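From: Palesa Van Wyk
To: Horkstead Tableware and Kitchen list
Date: 29 May 2020
Subject: Re: plates on bare pine, and that wire stand

Tshepo Hendricks wrote:
> I've moved our shared table over to the Skemico oil and the teal plates
> from the Briltness set. The oil is supposed to last 100 meals before it
> needs another coat, and the plates are supposed to be gentle on soft wood.
> I also like the idea of standing the plates up in a wire rack so the top
> stays clear. Any objections before I order more of everything?

Yes, a few.

First, the 100 meals. Who counted? I've oiled pine for years and the answer has always been "when it looks thirsty." A number like that sounds like it came off a label, and I'd want to hear from one person who got there before I believed it.

Second, the wire thing. I have my doubts that it would hold a plate with a raised rim.

1. Stand or no stand. Look at the feet before you buy more. One of them curls up into a small hook, and I'd put felt under anything like that on pine.
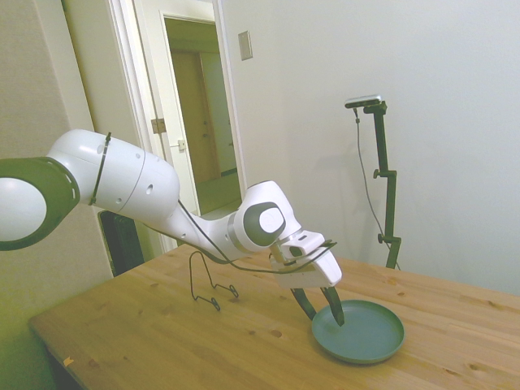
2. The wood itself. Knots don't bother me. They are harder than the boards around them and they take oil differently, so don't judge a coat by how it looks on a knot. Check the plain grain between them. And please wipe the crumbs up before you oil, or you'll seal them in.

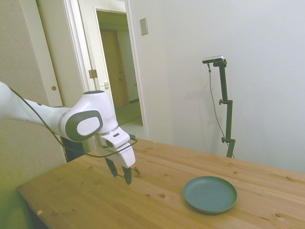 Does a plate with a rim need a placemat on oiled pine?
Only while the oil is curing, and then for hot food. A cold plate on a fully dry top can go straight on the wood.

3. The plates. Viola Cocco paid 146 for her set and thinks they're the best thing she owns. Lerato paid 166 for what I'm fairly sure is the same set in a different box. I'm not convinced by either price. They're shallow, so soup is out, and on mine the flat part in the middle shows every fork mark. The color is nice, I'll give you that.
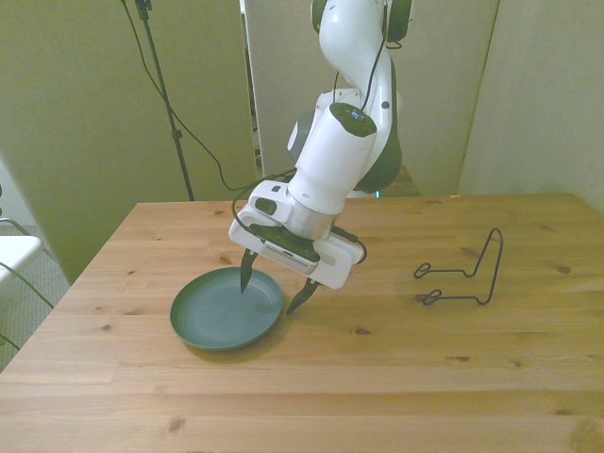

The teal plate, flat on the pine top.

So my vote is one more can of oil at most, no more stands until somebody shows me one doing its job, and hold off on the plates until October, when Kruger usually clears its shelves. If Fares Qaisi still has the receipt from last time, could he post what we paid per plate? I remember it being less.

Palesa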